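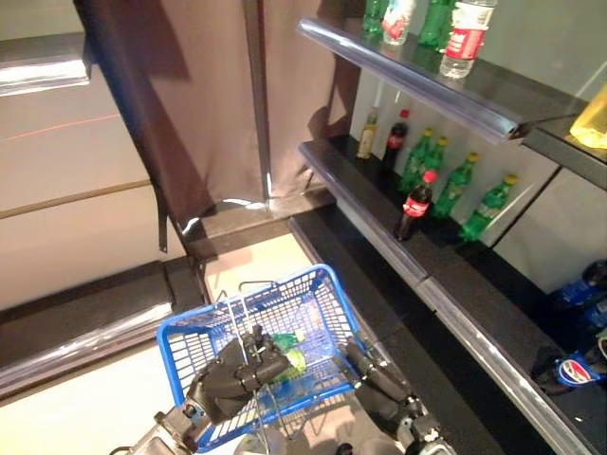
Medberg Retail Learning Center: The Practice Store in Pictures

The Practice Store is located on the ground floor of the Medberg Retail Learning Center in Durkevville. It occupies 526 square feet and is arranged as a small neighborhood grocery, with shelving, price rails, shopping baskets and a checkout counter. The store is used for instruction in stocking, shelf presentation, order picking and customer service.

This gallery introduces the drinks section and the materials that go with it. Captions are supplied by the Center's program office. Further sections of the store will be added as the shelving in each one is completed.

Drinks Display, Upper and Middle Shelves

Bottled drinks are kept on dark shelves with a rounded blue-gray rail along the front edge. The rail holds price tags and is the same on both shelves, so that tags may be moved when the layout changes.

The upper shelf carries green soda bottles together with clear bottles, one of which has a red-and-white label. The water bottle at the front has a red label.

On the middle shelf, green soda bottles with yellow-green caps stand to the right of a dark cola bottle with a red cap and red label. A small bottle of golden liquid with a yellowish label is at the left. The back panel is white.

Shopping Basket

The basket is bright blue plastic with rectangular openings along the sides and a thin white wire handle. A green soda bottle lies on its side in it.

Baskets are stacked at the entrance at the start of each session and returned there at the end. The Center keeps 50 in circulation. Damaged baskets should be handed in at the program office and should not go back on the stack.

Notes on the Drinks Section

The current layout follows the Zustetti shelf plan, adopted by the Center in June. Under this plan, bottles are brought forward to the rail after each exercise, with labels facing the aisle. Gaps are left open until the next restocking and are not filled with a different product.

The full stock list for the store has 617 entries. Drinks are listed by shelf and then from left to right. A printed copy is kept at the checkout counter, and changes are entered on it in pencil until the next edition is issued.

Order-picking exercises begin at the drinks section and proceed toward dry goods. Heavier bottles are placed in the basket first and laid flat where the order also includes boxed items.

Visiting the Store

Group visits are received on Monday afternoons by prior arrangement. Groups of up to 50 can be accommodated in the adjoining Tawhiri Room, from which smaller parties are taken through the store in turn. Food and drink from outside may not be brought into the store. Items on display are not for sale.

Requests to reproduce photographs from this gallery should be sent in writing to the program office, stating the title of the publication and the section in which the photograph appears.

Back to Facilities
Next gallery: Dry Goods and Checkout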